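The Ten-Minute Room
A bag on the bed, a taxi outside, and every flat surface covered in stuff. Notes on leaving a hotel room properly

By Karlijn Smits

30 October 2025

Checkout is at eleven. It is always at eleven. And at ten-fifty I am always standing in one sock, looking at a side table.

I travel for work, too much of it, and I have become a student of the last ten minutes. Not the packing. Packing gets all the articles. I mean the bit after, when the suitcase is zipped and the room still looks like six people had a party in it, and it was just you, a sandwich and a phone charger.

Bed, fine. Bathroom, fine. The side table is where it all goes wrong. It's the nearest flat thing to the corner and it collects. Receipts, coins, the little card about the breakfast. A key card that may or may not work. Hair ties. Water bottles most of all, in every stage of drunk. One full, one with an inch in it, one empty that you screwed the cap back onto for no reason anybody could explain.

I asked Finlay Swanson about this. He ran housekeeping at a small hotel in Hindach for 19 years and now trains staff at a bigger place outside Zirkthorpe, 84 rooms, two elevators, one of them moody. I figured he would have strong feelings about towels. He has strong feelings about bottles.

"People hide them," he told me on the phone, over what sounded like a vacuum. "Behind the lamp, behind the curtain. I would love it if they just stood them all together."

So, together. That was the first rule he gave me. Get the bottles in one spot before you do anything else. Two hands, grab by the neck, go. Don't walk to the trash with one bottle and come back for the next, you will get distracted by a sock.

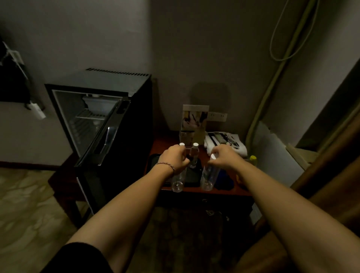 Second rule, decide about the water. Half a bottle is the hard case. Drink it, tip it out in the sink, or take it with you, but pick one. I used to leave the half ones out of some vague guilt, as if the next guest would want it. They do not want it. Finlay says his staff pour out every opened bottle they find, capped or not, and it's slow work at the end of a long hall.

Flying? Then it's the sink, before you close the bag and not at security with your boots off. Driving, keep it. I have driven from Hindach to the coast on other days' water and was perfectly happy.

Empties, caps on or off? Depends where you are. Ask the desk. Some hotels have a recycling bin by the ice machine and never mention it, and I've walked past one for a whole week with my arms full of laundry.

Then the rest of the table. Anything that came with the room stays with the room. The tray stays. The card in its holder stays, and please put it back upright, Finlay has found them in drawers, under beds, once in the minibar. Clean folded things you didn't use, leave folded. Same with anything still in its wrapper. Don't tuck it under the used towels to be tidy, becuase then the whole lot gets treated as used and goes in the wash or the bin.

Anything in a dark color, pick up and look at. This is my own rule. Dark pouches on dark furniture, in a dark room, curtains half closed. I lost a very good blue glasses case that way in December, and a passport sleeve before that. Turn on all the lights. Yes, even in the morning.

And the outlet! Put your eyes on every outlet in the room, low ones too, the ones just over the table that you used once at midnight. Chargers are the number one thing in the lost and found at Finlay's place. He has a drawer of them. He offered me one.

Small toiletries next. I am hopeless at these. A bottle with a bright cap will survive three sweeps of the room in plain sight, my brain files it under "hotel's." My friend Yadav puts a washcloth down on the bed and everything that's his goes on the washcloth. If it's not on the cloth when he zips up, it doesn't exist. Works for him. I tried it in a rental over Grendudance weekend and packed the washcloth.

Trash goes in one can, the biggest one. Towels in the tub or in a heap on the bathroom floor, he doesn't mind which. Don't strip the bed unless they ask. Tip on the pillow or the desk, with a note, so its clear who the money is for.

Last thing is the door. Stand there with your bag on your shoulder, turn round and look at the room from the hallway side. Drawers. Hook behind the door. Safe, if you used it. Shower shelf. Fridge, open it, there's yogurt in there.

Then the key card, which is in your coat.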